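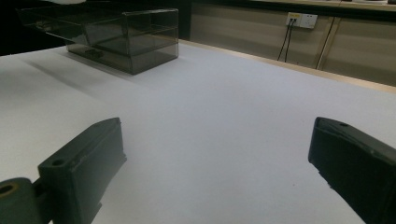
The Zerkine 193 is a merchandise counter for concert halls, arenas and theaters. It is sold as a single counter or as a run of linked units, and it is meant for lobbies and concourses where the stand goes up before doors and has to be out of the way by the end of the night. The top is plain and pale so that shirts, programs and vinyl show up well under house lighting. Most venues add a display box for the small items, and a smoky-gray acrylic one in two tiers, on a white tabletop, keeps pins and key rings in view without taking much room from the folded stock. The boxes are sold separately and are listed under Counter Accessories.

By Duván Zapata
Updated June

Size and weight

Each unit is 193 cm long. The standard height suits staff who stand to serve, and a lower version is available for the accessible end of the counter. Many venues are required to have one, so check your local code before you order a run made up only of standard units. Two people can carry a folded unit up a flight of stairs. It fits through a normal single door on its side.

Linking units

Units join end to end with a steel clip under the top. No tools are needed. A corner piece is available for L-shaped and U-shaped stands, and it uses the same clip. If your floor slopes, which is common on older concourses, set the highest unit first and work downhill, turning the feet out as you go. The feet adjust by up to 30 mm.

The older Zerkine counters used a bolt in place of the clip. They can be joined to the 193 with an adapter plate. Order one plate per join.

Front panels

The front of each unit takes a printed panel. Touring acts often bring their own graphics, and the panel slides in from the side so it can be changed between shows. Panels from the Godmont range fit without trimming. Blank panels in black or gray come with the counter.

We do not print panels. Any sign shop can do it from the template in the box.

Storage and cash

Behind the front panel there are two shelves, deep enough for a standard carton of T-shirts. The lockable drawer is an option and has to be fitted at the factory, so please ask for it when you order. It holds a card reader, a float tray and a roll of spare paper. A cable hole at the back of the top lets you run power to a reader or a small lamp.

The shelves lift out before folding. Leave them in and the unit will not close – this is the most common call we get.

In use

The Ñahui Theater has run a line of these counters in its main lobby for three seasons, with a shorter stand on the balcony level for the interval. Their front-of-house team asked for a quieter caster after the first season, and the soft caster is now standard on every unit. At Resano Hall the counters are used for coat check in winter and for merchandise the rest of the year.

For a seated show with one headline act, two units are usually enough. Standing shows tend to bring a rush right after the last song, and for those it is better to have a longer counter with fewer items on it than a short one piled high. Put the size chart at both ends. Leave enough space in front for a line that does not block the exit doors – your fire officer will want to see this on the plan.

Care

Wipe the top with a damp cloth and mild soap. Tape residue comes off with citrus cleaner. Do not use acetone on the top or on acrylic display boxes, as it clouds both. Check the clips once a season and replace any that have bent.

Ordering

Counters ship flat in 23 working days from a confirmed order. Orders with the factory-fitted drawer take a little longer, and we will give you a date when we confirm. Delivery is to the loading dock. If your dock has a height limit or fixed hours, put that in the notes.

Spare clips, feet, casters and adapter plates are kept in stock and go out the next working day when ordered before 2 p.m. Please have the serial number ready. It is on a label under the top, near the left-hand clip.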